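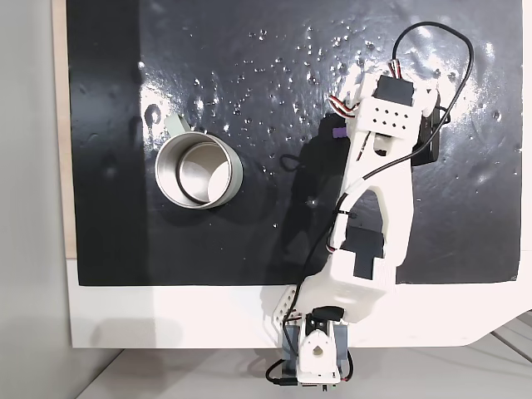 Wonberg replied that an arm which could not find its own resting position had no claim on a bench, and that the applicant should be asked to surrender the space by the end of the month. The reply ran to two paragraphs. It was copied to the Soster Shared Workshop, to the applicant, and, through what was later described as an error of the address book, to every keyholder in Rustotitz.

The applicant received it at the bench. The arm stood at the front edge of the white table, reaching over the black board, with its cable arching above the gripper. The applicant read the reply twice, switched off the supply, and began a response under the heading "Status of the Panganiban Arm."

The Panganiban plans had been obtained in February. They called for white printed parts, hobby servos and a quantity of patience which the plans did not specify. The bench agreement allowed 620 hours, after which a build was to be shown in working order or taken home. The applicant had used all but 42 of them. Much of that time had gone to the shoulder joint, which had been printed, fitted, found to bind, and printed again with a wider seat for the bearing.

"The resting position is known," the applicant wrote. "The difficulty is that the arm and I do not yet agree on it."

This sentence was removed before sending. In its place the response stated that the elbow servo had been mounted with its horn one tooth off center, that the fault had been identified, and that a demonstration would be offered on 22/04/2025 at the convenience of the reviewing party. The response further noted that the wrist wiring had been lengthened to permit full travel – a change which the plans did not require but which the applicant considered prudent.

Wonberg accepted the date. Wonberg also asked that the demonstration consist of a single task, stated in advance, and suggested the lifting of a wooden block from one marked place to another.

The applicant spent the remaining hours on the block. The gripper closed on it correctly and then declined to open. A new horn was fitted. The gripper opened correctly and then closed on nothing, a short distance to the left of the block, with every sign of satisfaction. The applicant adjusted the base angle by 2 degrees and entered the change in the bench log, where it joined a long column of similar entries in the same handwriting.

Late on the evening before the demonstration, the arm was sent to its resting position. It lowered the elbow, turned the wrist and stopped. The applicant sent it out and called it back. It stopped in the same place. The log for that hour contains the time, the word "rest," and a line drawn under it.

The reviewing party arrived the next morning, declined coffee, and stood at the end of the bench with the agreement in a folder. The block was placed on its mark. The arm went out, took hold of it, raised it and held it over the second mark, where it remained.

"It is permitted to let go," said the reviewing party, after some time.

The applicant consulted the log, entered a command, and the block came down slightly outside the line. The reviewing party bent to look at it, then opened the folder and asked whether a further allotment of hours would be required, and whether the applicant had a pen.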